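5. Fitting the back and side walls

This section covers the back wall, the two side walls and the light rail of the Fallari table surround. The table itself must be assembled, leveled and locked before any wall is fitted (see section 4). Two people are needed for steps 3 to 8. Allow an afternoon for a first installation.
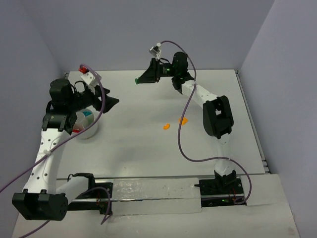
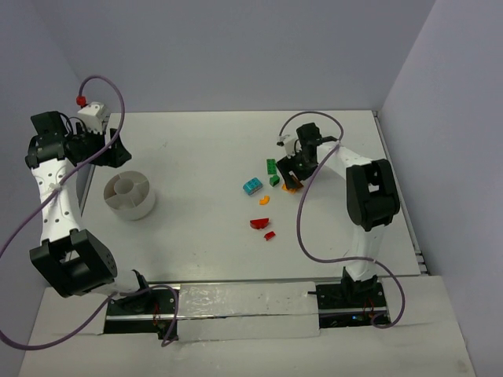
White tabletop with the back wall and both side walls in place.

5.1 Before you start

Unpack the wall panels flat and leave them in the room overnight. Panels that come straight from a cold van can bow slightly and will not seat in the bottom channel. Stand them on edge only when you are ready to lift them.

Check the contents of carton B against the list:

Back wall panel, one
Side wall panels, two (marked L and R on the lower edge)
Bottom channel, in three lengths
Corner strips, two
Panel screws, short, 18
Panel screws, long, 4
Light rail with end caps
Hex key and plastic wedge

The short and long screws have the same head. Keep them in their bags until they are called for.

CAUTION: Do not use a long screw in a short-screw position. The tip will come through the face of the panel.

You will also need a spirit level, a tape measure, a soft pencil and a hand screwdriver. A powered driver may be used for the bottom channel on its lowest setting, but not for the corner strips.

5.2 Marking out

1. Wipe the table edges with a dry cloth. Remove any remaining protective film from the rear and side edges.

2. Measure the rear edge of the table and mark its center in pencil. Mark the center of the longest channel in the same way. The channel is symmetrical and can be fitted either way around.

Note: If the table stands against a building wall, leave a gap of 120 mm behind it for the whole of this section. The gap can be closed up afterward, though access to the light rail connector is easier if it is kept.

5.3 Bottom channel

3. Hold the longest channel against the rear edge with the center marks aligned. The lip faces the table. Start all the short screws by hand before tightening any of them.

4. Tighten from the center outward. Stop when the head touches the channel. A channel pulled too tight closes up at the mouth, and the panel will have to be forced.

5. Fit the two side channels in the same way. The front end of each side channel has a plastic stop. The stop can be turned with a coin and should point inward at this stage.

6. Run the plastic wedge along the full length of each channel. It should slide without catching. Where it catches, back off the nearest screw by a quarter turn and try again.

5.4 Raising the panels

7. Lift the back wall with one person at each end and lower it into the rear channel. Keep it upright. Do not let go until the second person has confirmed that both lower corners are seated.

8. Lower panel L into the left channel and slide it back until it meets the back wall. Repeat with panel R on the right. Left and right are always given as seen from the front of the table.

CAUTION: The panels are not stable until the corner strips are fitted. Keep one person holding the back wall through steps 8 and 9.

9. Press a corner strip over each rear corner, starting at the bottom. Use the flat of the hand. A mallet will mark the strip and may crack it near the top.

10. Fix each corner strip with two long screws, upper hole first.

11. Turn the plastic stops outward to lock the side walls.

5.5 Checking for square

12. Measure the diagonals at the top of the surround, from each rear corner to the opposite front corner. Write both measurements down. If they differ by more than 4 mm, loosen the upper screw in each corner strip, push the longer diagonal in by hand, and retighten.

13. Place the level on the top edge of each panel in turn. A panel that is out of level when the table is level has not seated fully. Remove the corner strip on that side and start again from step 8.

Note: On uneven floors the surround may be square on the day and out of square a week later, as the table feet settle. Repeat steps 12 and 13 after the first week of use.

5.6 Light rail

The light rail is optional and is supplied with a separate low-voltage adapter. Do not substitute another adapter. The lamps have a color temperature of 3,000 K and cannot be dimmed.

14. With the adapter unplugged, hook the rail over the top edge of the back wall. Slide it until the connector lines up with the notch in the panel.

15. Push on the end caps. Each cap clicks once. A cap that does not click has its tab on the wrong side - turn it over and try again.

16. Route the cable down the rear of the back wall and secure it with the two clips provided. Leave a small loop below the connector so that the rail can be lifted off for cleaning.

17. Plug in the adapter and switch on at the rail. The lamps take a few seconds to reach full brightness. If one half of the rail stays dark, switch off, unplug the adapter and reseat the center joint.

CAUTION: Do not cover the rail with cloth or paper. The top of the rail becomes warm in normal use.

5.7 Reducing glare

Pale walls return a good deal of light to the table. Where the work involves small or shiny parts, try the following in order:

Move the rail to the second notch, which sets it further back.
Switch off any room light directly above the table.
Remove the right or left wall on the side nearest a window, or fit a blind to the window.

Soft shadows in the middle of the table are normal with overhead room lighting and do not indicate a fault in the rail.

5.8 Cleaning

Clean the panels with a damp cloth and a drop of dish soap. Work from top to bottom and dry at once. Do not spray liquid at the corner strips or the bottom channel, where it will collect and leave a line.

Pencil and light scuffs can be taken off with a white eraser. Do not use scouring pads, solvent or furniture polish. Polish leaves a film that picks up dust and is slow to remove.

Empty the bottom channel with a narrow vacuum nozzle every few months. Grit left in the channel will scratch the lower edge of the panel the next time it is slid out.

5.9 Taking the walls down

Reverse the order of fitting: light rail, corner strips, side walls, back wall, channels. The channels can be left on the table if the walls are to go back up in the same place. Put the long screws back in their own bag and tape it to one of the corner strips.

Store the panels flat, face to face, with paper between them. Panels leaned against a wall for more than a few days will take a curve.

Replacement corner strips and stops are sold in pairs. Quote the letter on the lower edge of the panel when ordering, along with the table size from the label under the rear edge.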